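Uniform stores - who holds the key and how do you log issues?

Skollura
We've moved huts and I've been handed the uniform stores, which at the moment is a heap of brassards and a biscuit tin of badges. How do other squadrons record what goes out? I'd like something a cadet NCO can run on a parade night without me standing over them.

Trulari
We use a card per cadet. Everything issued goes on it, the cadet signs, and it gets crossed off when it comes back. Shirts and trousers are on one side, badges on the other. It takes two minutes.
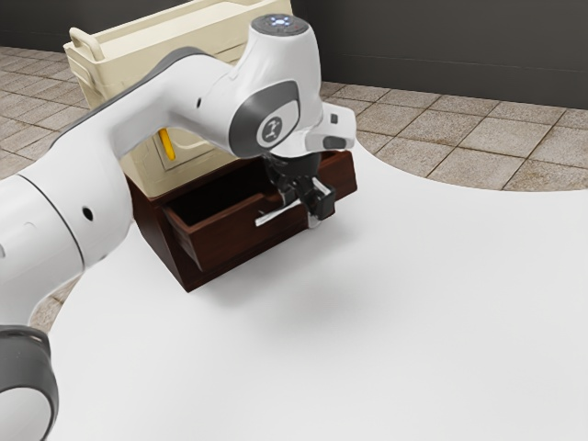 Last changed: 10 December 2020 by Skollura (added sizes question)

Skollura
Thanks. Do you record sizes on the same card? Half of ours have outgrown what they were given in July and I've no idea what to order.

Trulari
Yes, in pencil, top corner. We re-measure twice a year.

Estonau
Cards go missing. We had them for years and when I took over, almost 30 had no name on them at all. Put it on a spreadsheet and have the adj keep a copy.

Trulari
That's a problem with whoever filled them in. A spreadsheet with no names in it would be just as bad.

Estonau
Fair, but you can back up a spreadsheet. Ours has a column for date out, date back and condition. The NCO fills it in on the squadron laptop and I check it at the end of the month.

406_stores
We do both. Paper on the night, then typed up later. It's more work but the laptop is usually wanted for something else on parade nights.
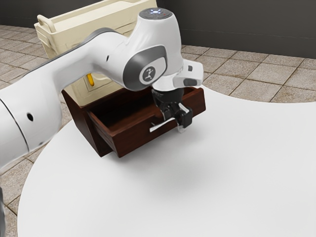 Wood drawer unit, table top

Skollura
What about the key? The last stores officer let the NCOs have it and I'm not keen.

Wickramasinghe
Staff only here. The NCO asks, one of us opens up, and it's locked again after. I wouldn't give a key to a cadet, however good they are.

Estonau
Disagree. Our stores corporal signs the key out and signs it back in the same night. You can't ask someone to run a department and then make them wait for a grown-up every time a beret is needed.

Wickramasinghe
They can run it with me unlocking the door. If kit goes missing it's my name on the inventory — not theirs.

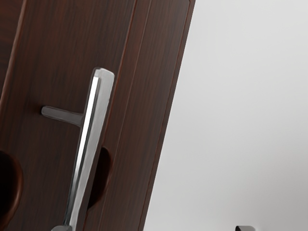
I should add that we did try it the other way. Menaka Patwary had stores before me and let two of the sergeants hold the key. The stock check didn't match at the end of it and she had to write the lot up.

Trulari
Ask your wing what they expect before you decide. Nimal Dissanayake came round ours and wanted to see a key register, which we didn't have.

Skollura
Will do. I'm going with cards for now and a key book, staff signatures only until I've done a full count. Does anyone have a blank issue card they could send me?

Trulari
PM me your email and I'll send ours. It prints two to a sheet of A4.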